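Vesetent Room Tidying Set: data card

Release notes and field guide
Last revised June 2020

Summary

Vesetent is a collection of still pictures with matching text records, covering the tidying of furnished rooms. The subject matter is household furniture and soft goods: chairs, frames, floor coverings, clothing, throws and other fabric. It was compiled by the Neagu group at Clustton for work on naming materials and surfaces in ordinary interiors. The set holds 596 pictures in 8 folders, one folder per room.

Contents of a record

Each picture has one text record with the same base name. A record contains:

room: short code for the room
item: the main piece of furniture or fabric
surface: weave, cloth, painted, polished, carpet, other
light: daylight, lamp, mixed, unknown
sharpness: 1 to 3, where 3 is sharp
note: free text, may be empty

Fields are separated by tabs. Text is UTF-8. Empty fields are kept as empty strings and must not be dropped on import, as the column order is fixed.

Furniture

Seating is recorded by the material of the outermost surface. Wicker, rattan and cane are merged under "weave" in the surface field, and the more exact word goes in the note. Where the weave changes across a single piece, the note says so. A common case is a tight basket weave that ends in a heavier twisted rim. Both parts belong to the same item and are not given separate records.

Colour is judged on the part of the surface that is neither in full sun nor in shadow. Pale weave is difficult in this respect: it goes close to white in daylight and beige-grey in shade. Use "cream" for both unless the note gives a reason to do otherwise. 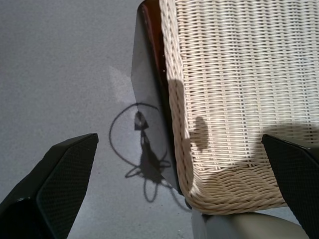
Figure 1. Cream wicker chair on grey carpet, with the thick twisted rim low on the weave. surface: weave; light: daylight.

Polished wood next to a chair is recorded in the note only. It becomes an item of its own when it takes up more of the picture than the seating does.

Fabric

Fabric is the least consistent part of the set. The item field takes "fabric" when the type of article can't be told from the picture, and a more exact term (curtain, throw, garment) only when it can. Annotators were asked not to infer the article from the room. Folds are not recorded separately.

Strong reds are affected by bright light, which turns patches of the cloth yellow or white. The colour field used in earlier drafts was removed for this reason and its values moved to the note.
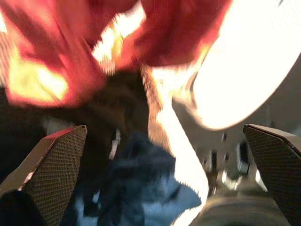 Figure 2. Red fabric in folds beside a bright white object. item: fabric; sharpness: 1.

White objects with no visible surface detail take surface "other" and are left unnamed.

Splits

The test split is 200 pictures. It is drawn by room, so no room appears in both parts. The split lists are in splits/ as plain text, one base name per line.

Known problems

The word "frame" is used in notes for both chair frames and door frames.
Spelling of "grey" is not uniform in the first 3 folders.
Pictures with sharpness 1 were kept. Filter on this field if they are not wanted.

Changes

The December draft used the project name Wetalon. Base names beginning wt_ date from that draft and are still valid.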